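About Memham

Memham began with a cupboard of mugs that wouldn't behave. Renata Echeverría was running a small coffee counter at the time, and every winter she would lose a few more good cups to chipped rims and handles too narrow for anybody wearing gloves. She started sketching her own on the backs of order slips, showed them to her old friend Heidrun Schwaiger, and before long the two of them had rented a workshop with one good window and a very drafty door.

We make insulated mugs, and we've never felt the need to make much else. Steel inside, a matte powder-coated color outside, and a bare brushed rim, which we like for the look of it and for the feel of it on the lip. 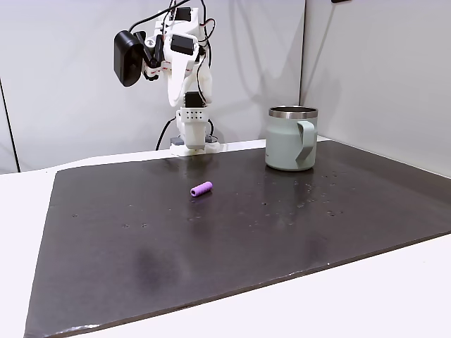 Color takes us longer than anything. Our sage green went through 15 test batches before Heidrun would sign off on it - too minty, too gray, too much like a dentist's waiting room - and we're still fond of it every time a new box comes back from the coater. The handle is a flat loop in the same shade as the body, wide enough for most hands, and it was Renata's one point of stubbornness from the very first sketch.

Our first run was 200 mugs, packed on the floor over two long evenings in December with the radio on and a pot of soup going. These days Ximena Montecinos looks after orders and answers nearly all the letters, and yes, she does read the long ones! If you write to tell us that your mug has been to the lake and back, she'll pin it up by the kettle.

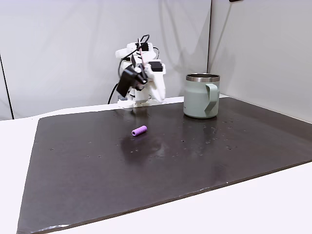 Come and see us

The workshop is open to visitors most afternoons until 4:30. Ring the bell twice, as the first ring tends to get lost under the noise of the packing tape, and somebody will come down and put the coffee on.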